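Gráinne Heffernan

Friday, and I'm finally sorting the kitchen table. Going to post as I go, mostly so that I finish.

We moved in March and the crockery never got unpacked properly. It has been in a Scanlon crate under the stairs, and we've been living off paper plates and the same few cups.

The plan is one job at a time. Get things onto the table, decide, then find them a shelf. Pale teal behind, white things first.

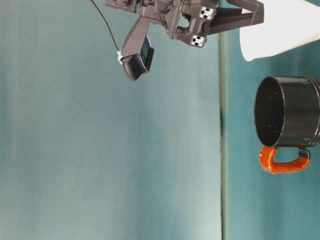 Dervla: do the mugs before anything else. They take up more shelf than plates ever do, and you'll want one by 10 anyway.

Fair point, mugs moved up the list. I had been putting them off.

The shelf is a Cornau one, 19 cm between the boards. That is fine for mugs and no good at all for the tall jug, so the jug goes on top of the fridge for now.

Rule for mugs: chipped ones go, and so does anything I wouldn't give a visitor. The black one with the orange handle stays – I've had it since my first flat and it goes with everything.
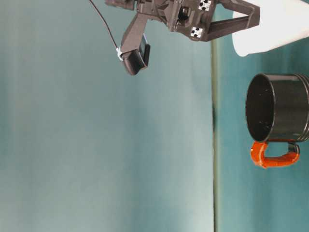
Would hooks not be easier, asks Tomasz, under the shelf where you can see them all at once?

I did think about hooks. The boards are too thin to take a screw, and I'm renting, so no drilling into the wall either. Mugs will sit on the shelf, handles to the right.

Stopping there for lunch. Bowls this afternoon, then the crate goes back to Scanlon. They want it by six.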